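From: Adalberto Arruda
To: Furndale handheld list
Subject: Re: Left unit drifts after finger swap

Wellington Magalhães wrote on Thursday:
> We changed both fingers on the left unit at Stadberg and now the
> opening reads 2 mm wide when it is fully shut. The right one is
> fine. I reran the zero twice. Is it the fingers, or did I put the
> marker block back wrong? The unit number is 741.

Wellington,

Zero it again, but with the fingers off first. The firmware on the Rocha units keeps the old closed value until it sees a full open, and if you go straight to closed it adds the new reading on top. That was in build 3152 and I don't think it has been fixed.
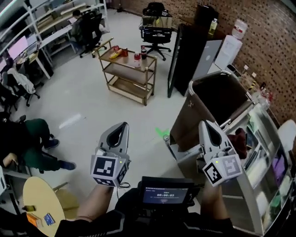
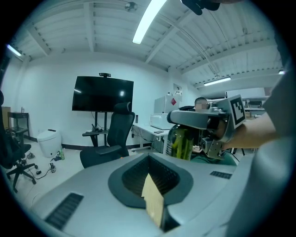 Order of work on a finger change, as we do it in Punwood: power down, take out the two screws at the root, pull the finger straight up, wipe the seat, fit the new one and snug the screws by hand. Power up, open all the way, hold, then close. Do the marker check last. The printed marker has to sit flat and square on its mount, and you can see one on the unit at the right in the second picture, on the white panel. If yours is turned by 90 degrees the tracking will still lock, but the pose comes out wrong. It would not give you the 2 mm, though, so I would leave the block alone for now.

Also look at the rail while the fingers are out. Grit in there stops the jaw short — I cleaned one in August that was doing the same thing.

If it still reads wide after that, send me the log from the zero run and I'll compare it with ours.

Adalberto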